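Tunurach 7 review: trajectory cleanup for handheld gripper recordings

Posted Sat 30 April by Iara Medina 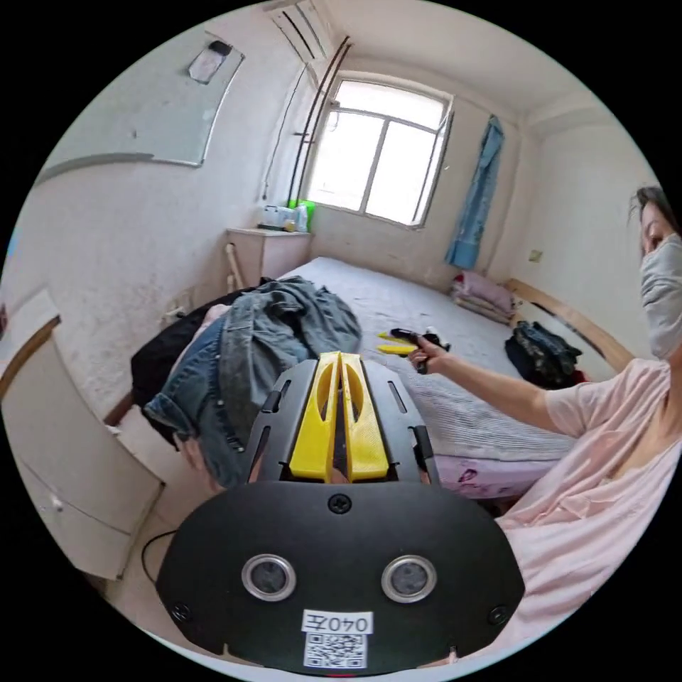
Tunurach takes the video and motion logs from handheld grippers and gives you back tool paths you can train a policy on. I've been running it for a few months next to Musmont, the package we used before, and I'm mostly happy! The part I care about is the tracking, and bedrooms are my torture test. Pale mattress cover, off-white walls, bright daylight through the window – there's just not much for a tracker to grab onto. A heap of blue denim helps a lot (seams, collar, metal buttons, lovely stuff), and so does a striped sheet, but turn toward the bare wall and Musmont used to wander off on me all the time. Tunurach mostly hangs on, and when it does lose the path it marks the gap in orange and lets you fix it by hand.

I fed it 400 clips from our bedding and clothing tasks. It threw out 19, and I agreed with nearly all of those after watching them back. Musmont kept most of the same clips and I only found out when the training curves looked weird.

The handle for people moving through the view is a mixed bag. There's a masking tool that hides a second person and whatever they're holding, so their motion doesn't get mistaken for yours. Great with arms. Not so great with baggy sleeves, where the mask flickers and you end up painting it in yourself. I'd love a brush that remembers its size between clips, please!

Finger width is read straight from the video, and bright yellow fingers come out beautifully. Calibration takes five minutes if your lens file is right and a whole afternoon if it isn't, as I know too well. The error message just says "bad model" and leaves you there.

Exports go to the Flerndale planner without any fuss. The Waweru plugin still drops timestamps, and support told me a fix is coming in July.

Would I buy it again? Yep. Four stars from me, and the fifth is waiting on that brush.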